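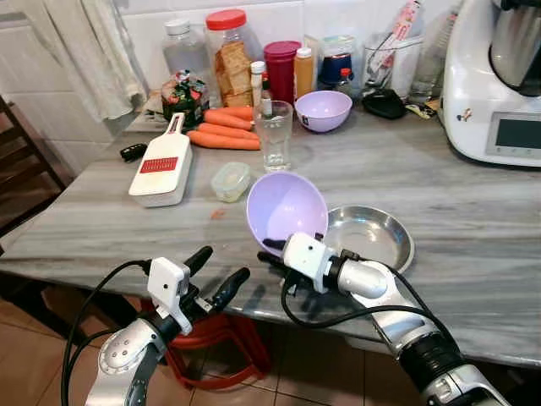 The Gisley gauge

The river gauge at Gisley was read at six in the morning and six in the evening. The reader wrote the level in a ruled book, in metres to two decimal places, and initialled the entry. At the end of each month the book went by bus to the Sivbridge office, where a clerk copied it into another book.

She had held the position for 41 months. It paid a small allowance and supplied a raincoat.

In April the evening reading was 2.07. The morning reading was also 2.07. So was the next, and the one after that. It had rained in the hills on two of those nights and the colour of the water had changed from green to brown. She cleaned the staff with a brush, checked the bolts and read it again. She entered 2.07.

The manual, issued by Pacheco, had a section on faults. A float could stick. A staff could settle if its footing was undermined. Neither applied. The staff was enamelled steel fixed to a bridge pier, and there was no float. She drove a peg into the bank at the waterline, as the manual advised, and came back at six. The peg was standing 3 centimetres under water. The staff read 2.07.

She rang Sivbridge. The clerk asked whether the figure was legible. She said it was. The clerk said that legible figures were accepted.

"The river's up," she said.

"Up from what?"

"From the peg."

The clerk said there was no column for the peg.

She ruled one. She used a pencil, so that it could be removed, and headed it P. By the middle of May column P had risen by 19 centimetres and the lower paddock at Trutness was under water as far as the second gate. The farmer moved his heifers to the road side and asked her what the gauge said. She told him. He looked at the paddock for a while and went in to his tea.

The book for May came back from Sivbridge with a slip pinned to the cover. It said that station 707 had shown the lowest error of any on the river, and that the allowance would be raised from July. Column P had been rubbed out neatly, except for the last entry, where the pencil had gone through the paper.

She put on the raincoat at ten to six and walked down. The peg could no longer be found. Water was moving over the footpath and she stood in it to her ankles, with the torch held on the staff, until she was sure of the second decimal place. Then she wrote it down in ink and initialled it.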